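Forum > Kids' Play & Pretend > Play Kitchens

Thread: Does a play kitchen need the big appliance?

tallowbrook
Joined in January
Posts: 29

I'm setting up a play table for two kids, four and six, and every list I find starts with an oven. My sister swears by hers. I have my doubts. From what I've seen at other people's houses, the oven gets opened and shut for a morning and then it's a very large thing that crumbs collect behind. What the kids want is something to put on a plate and something to carry it in.

So before I give up a third of the table to a box, can anyone tell me their kids still use theirs after the first month?

gravelpie
Ours do. Every day. The oven is the whole game. Without it you have a pile of fruit and no reason to do anything with it.

tallowbrook
Every day? Mine don't do anything every day except ask for crackers.

Petro Maksymiv
I'd keep it, but I'd put it at one end and leave it there. People stick it in the middle because it looks good in the store display, and then nobody can reach the bowls on the far side. Same with the cord if you're using a real one with the guts taken out. Cut the cord off. I don't care how neatly you tie it up.

I'd be fussier about the small stuff. The Plokix set we bought was sold as 15 pieces, and that turned out to include the lids, so don't let a number on a box impress you.

nettie_w
Cutting the cord off isn't enough for me. A real toaster oven has a heavy door and metal edges. Buy the toy one.

Petro Maksymiv
The toy ones I've handled tip over when a kid leans on the door. Heavy is the point.

nettie_w
Heavy is the point until it's on a foot.

gravelpie
You're both going to scare him off. Put it on a low table, push it back from the edge, done. This is the kind of spread I mean, with the plate, ketchup and orange slice at one end, green dishes and the black oven-size box for scale:

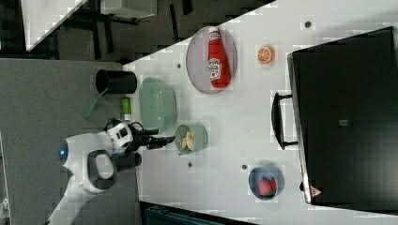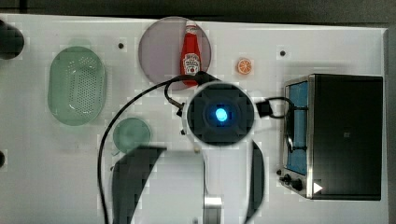

nettie_w
A ketchup bottle is the one thing I'd leave out of any set. If it looks like the one in the fridge, a four-year-old will go get the one in the fridge and squeeze it over the banana. Ask me about my rug.

tallowbrook
OK, that I believe. What about an empty one, washed out?

nettie_w
Worse. Then it smells like ketchup too. I have never once gotten the smell out of a squeeze bottle, and I've tried vinegar, baking soda and leaving it on the porch.

gravelpie
We glued the cap shut on ours and it has been fine. You can glue a cap.

Petro Maksymiv
Glue holds until somebody's older cousin visits.

On dishes, I'd go with shallow and wide over anything tall. Cups fall over and roll off the table, and then the game becomes fetching the cup. Colanders are great. Mine will strain anything. Socks, blocks, cereal. If I could only keep one dish it would be the colander.

tallowbrook
I like the colander. I'm less sold on the pretend food. Somebody gave us a bag of it from Gronesach and half of it is sliced so thin I can't tell what it's supposed to be. The kids decided one piece was a cookie and another was a wheel. Is the good stuff any better, or am I paying for a nicer bag?

hollis_and_co
You're paying for the bag. I'll get yelled at for this, but dried pasta and a few big wooden beads did more in our house than any toy fruit. Different story if you've got one that still puts everything in the mouth.

gravelpie
Disagree completely. Kids know what an orange is. They don't pretend a bead is an orange just because you want to save money.

hollis_and_co
Mine did. For two years.

gravelpie
Then your kids are more polite than mine.

nettie_w
Can we talk about cleaning? It all ends up under the couch. Whatever you buy, run one piece through the dishwasher before you trust the rest. I had a Stimine bowl come out shaped like a potato chip. And skip anything with a paper label. It comes off in little gray rolls and gets into everything.

tallowbrook
Top rack or bottom?

nettie_w
Top. It curled anyway.

Petro Maksymiv
Hand wash. It takes five minutes. Dump it in the sink, let the kids do it, and that's another half hour of play you didn't have to think up.

hollis_and_co
And a half hour of mopping.

tallowbrook
All right. I'm going to start with the dishes, a plate, a small amount of food and no oven, and see if anyone asks for one. If they do I'll borrow my sister's before I buy anything. No ketchup.

gravelpie
They'll ask by lunch.

tallowbrook
We'll see. They haven't asked for the train set since we put it in the closet, and I was told that was the whole game too.

Petro Maksymiv
If you do borrow it, measure the table first. I didn't, and ours hung over the back by the width of my hand until I moved it to the floor.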